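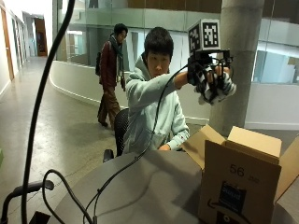
Moisture Loss in Stored Oats: Trodine Farm Grain Store
Fergus Haldane

1. Background

Oats harvested in August are held at Trodine in two steel bins until the mill at Drindier can take them. The grain is bought by weight, so any drying in store is a direct cost to the farm. This report compares the two bins, one ventilated by a fan and one left to natural draught.

2. Method

Samples were drawn every Tuesday from the top, middle and base of each bin. Each sample was weighed, dried in an oven for 19 hours and weighed again. A total of 478 samples gave usable results. A further batch was rejected after the oven thermostat drifted – those readings are listed in Appendix B.

3. Results

The fan-ventilated bin lost 758 kg of water over the storage period, from a starting load of almost 3000 bushels. Most of the loss came from the base, close to the air inlet. The unventilated bin lost less overall, but its top layer became damper in the last month and had a slight musty smell.

4. Discussion

Running the fan only at night would probably reduce the loss at the base. The effect on the top layer is less certain – warm air rising through the grain may still condense under the roof.

Related reports
Soil Compaction at Field Gateways, Tosh
Rainwater Storage for Livestock Sheds
Hedge Survey, Statell to Drindier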